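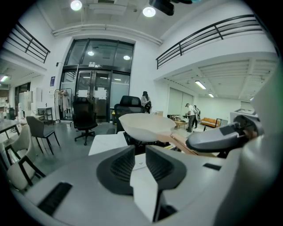
Xavier Loltthorpe
Trade and Standards Correspondent
April 10, 2004

New labelling rules for pans sold in Tirkidia will take effect in December, the territory's trading standards office has confirmed. Makers and importers will have to state the diameter of the flat base, the material of the body and the highest oven temperature the complete article can withstand, handle included.

At present a pan may be sold in Tirkidia by rim diameter alone. The office said this figure is of limited use to a buyer matching a pan to a hob, as two pans with the same rim can differ considerably at the base. Under the new rules the base will be measured across the part that rests on a level plate, ignoring any curve at the edge. Both measurements must appear on the label in millimetres and must be accurate to within three millimetres.

The change follows a survey carried out by inspectors in Custlow and the surrounding districts. They visited 72 shops and market stalls and examined 1,898 pans of all types. The survey report records that 40 per cent carried no statement of oven use at all. A further group carried a statement that applied to the body but left out the handle. Coated pans were the most likely to have incomplete markings, and cast iron the least.

Wooden and plastic handles are covered by a separate clause. Where a handle can be removed without tools, the label may give two temperatures, one with the handle fitted and one without. Where it is fixed, only the lower figure may be shown. The words "oven safe" may no longer be used unless a temperature is printed beside them in type of the same size.

Labels may be printed on the sleeve, on a tag tied to the handle or on a sticker inside the pan. Stickers must come away in warm water without leaving residue. The base diameter must also be stamped or engraved on the underside, so that it remains after the packaging has been thrown away. Pans with a base narrower than 100 millimetres are exempt from the stamping requirement but must still be labelled.

Stock already on shop shelves when the rules come into force may be sold until it runs out, provided the retailer can produce a dated delivery note. Second-hand goods, and pans sold as part of a fitted cooker, fall outside the scheme.

Traders who continue to sell unmarked goods after a written warning can be fined up to 2,000 crowns for each product line. The office said it would not issue fines for minor printing errors if corrected labels were supplied within a month.

A draft of the technical annex, including the method for measuring warped bases, can be read at the office's public counter in Custlow. Written comments on the annex will be accepted until the end of next month. The main text of the rules is final.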